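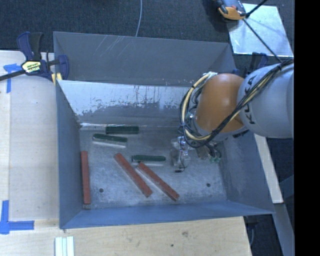
Rainer Lenz wrote in to object that a bin of plain blocks makes any grasp planner look good, and that a success rate from six parts says little about a full crate. The objection is fair as far as it goes, and several answers on this page were rewritten in response.

What does the method do?

Plakora chooses the next grasp in a bin by scoring candidate poses on two terms: the chance that the fingers close on the part, and the chance that the arm can leave the bin along a clear path afterward. Most planners compute the second term only for the winning pose. Plakora computes both for every candidate and ranks on the product.

Does that address the objection about plain blocks?

In part. The shape of a block is easy to fit. The walls are the harder problem. A long part lying close against the base of a wall leaves room for a finger on one side only, and a planner that ignores this will propose a pose that drives the other finger into the metal. The block set was picked to produce such cases often. It was not picked to represent production parts, and the results should not be read that way.

Why two lengths of block?

The red blocks are longer than the green ones. A grasp away from the center of a long block produces more tilt during the lift, and the model has to learn that the same offset costs less on a short block. Color is not used as an input. The network receives depth only, and the colors are there for the people who label the trials.

How was the model trained?

On 900 recorded grasp attempts, each labeled by outcome: lifted, slipped, collided, or no contact. Of these, 400 were made with at least one part against a wall. Labels were assigned by Mareike Kohlhase and checked by Uwe Hellwig. Disagreements were settled by replaying the joint torque log.

What was the main result?

Compared with the baseline planner (Gernum, default settings), wall collisions fell by almost 38 percent on the held-out layouts. The slip rate did not change by a meaningful amount. We had expected it to improve and do not have a good explanation for why it stayed flat.

Does the bin surface matter?

Yes. Bare metal with worn areas returns uneven depth, and shiny patches on a sloped wall are the worst case. Missing depth is filled from the known bin geometry before scoring. If your bin is dented or its wall angles differ from the model file, measure it again. An error in the wall angle shifts every wall grasp in the same direction and is easy to mistake for a calibration fault.

Does the bin have to be clamped?

We recommend it. The planner assumes a fixed bin pose for the whole run. In early tests without clamps, light wall contact moved the bin enough to spoil the next several picks. Tape marks on the table help with putting the bin back but do not hold it.

Which arm do I need?

Our trials used a KUKA arm. The planner outputs a tool pose and an exit path in the bin frame, so another six- or seven-axis arm should work if you supply your own kinematics file. We have not tested one.

How should the cables be modeled?

As a swept volume around the outer joints. The default margin is 12 mm, which is too small for a thick external bundle. Set it by hand after moving the arm through its full working range over the bin. Cables that loop near a joint need a separate volume for the loop.

Can it handle a full crate?

Not at present. Returning to the remark at the top of this page: scores become unreliable once parts overlap in more than two layers, and the exit path term assumes that no other part moves during the lift. Ingeborg Albers is working on a version that drops this assumption. First trials are planned for October.

Where is the code?

The planner and the labeled trials are in the Cuseo archive. The torque logs are available on request from Hildegard Kramer.

Search this site Enter keywords Go

Contact the Plakora group | Copyright Plakora | Last updated 17 Aug 2021 | Back to top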